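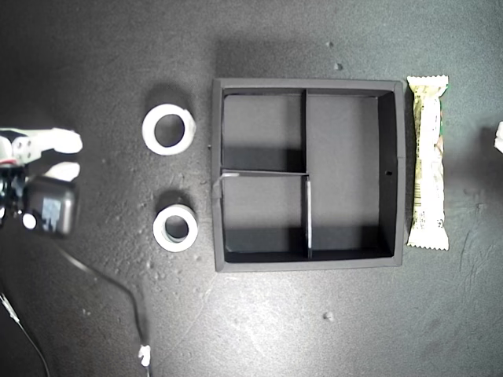

Letach Laboratory, Handling Course
Handout 4: The slip fault in November
Prepared by Salma Sqalli, checked by Ataberk Altıntaş

In this unit we study one fault in detail. The sorting cell at Villcombe had to pick small packed goods and thin papers and put them in a divided tray. It made 3460 picks before we stopped it. During the last 80 picks the fingers closed, the controller reported "object held", and the arm moved away with nothing.

The first idea of the group was to increase the closing force. Please do not do this as a first step. More force can hide the fault for a while, and it can also damage the motor.

The controller decides "held" from the motor current only. When a finger cover becomes loose or folded, the fingers press on the cover itself. The current rises in the same way as with a real object. 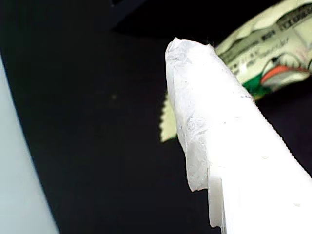

Why did the alarm not stop the cell?
The alarm needs a low current at the end of closing, and the current was normal, so the controller had no reason to give it.

Before the practical session:
- Switch off the drive before you touch the fingers.
- Look at both fingers from the side and from the tip.
- Close the gripper 2 times without an object and write down the current.
- Check the log after pick 3000 and mark the first wrong "held".

Bring your notes to the Ersoy room.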